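Workshop tips: handing the small cleanup to an arm
July 28, 2020

I've been trying the Hirix bench kit, and for little chores it is a treat! A small flip-top bin for scraps makes a great first job.

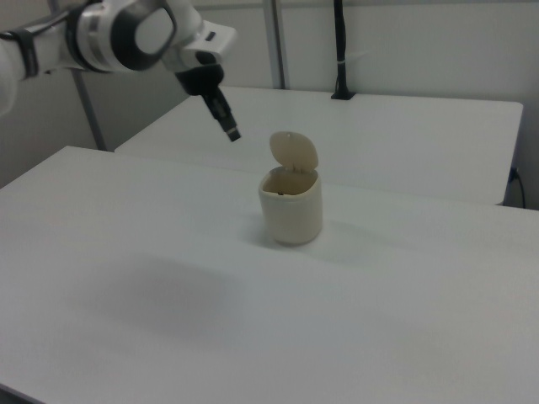 A reader in Walladia wrote in to ask whether the pointed finger would scratch a plastic lid, and said theirs had left marks until they slowed the arm down. Good tip – I run mine at speed setting 2 near anything I care about.

A few more things that help:

Clear the table first. One bin, nothing else, until the moves are saved.

Teach the lid and the drop as separate moves. You'll fix one without wrecking the other.

Stick a bit of Krawczyk grip pad under a light bin so it can't creep.

Wipe the fingertip with a dry cloth after dusty work.

The kit holds 32 saved moves, plenty for a home bench. I'll try the Bamow soft tips in August.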